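Two-arm cell, laundry handling - pre-run check
Site: Gomville
Checked by: Rodica Nistor
Date: 2025-10-16

1. Emergency stop within reach of the operator - OK. Tested from both sides.
2. Floor clear of trip hazards - OK.
3. Gripper fingers open before power to the arms - OK.
4. Cable connectors fully seated at both wrists - OK. Recheck after 50 cycles.
5. Speed limit set to 20 per cent for first run - changed, was left at full from the last shift.

Basket goes on the floor between the arms, handles to the sides. Clothing must stay below the rim.
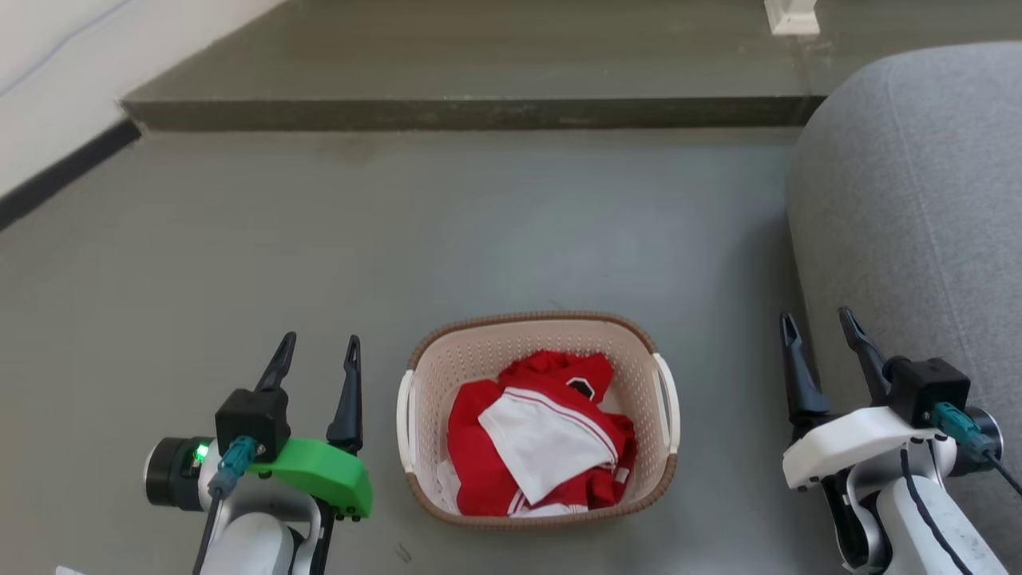 Who may restart the arms after an emergency stop?
The operator named on the sheet, once the cause has been written down.

6. Guard tape at the operator line - worn, replace. Passed to Farzad Safavi.
7. Logbook signed - OK.

Next full inspection in April.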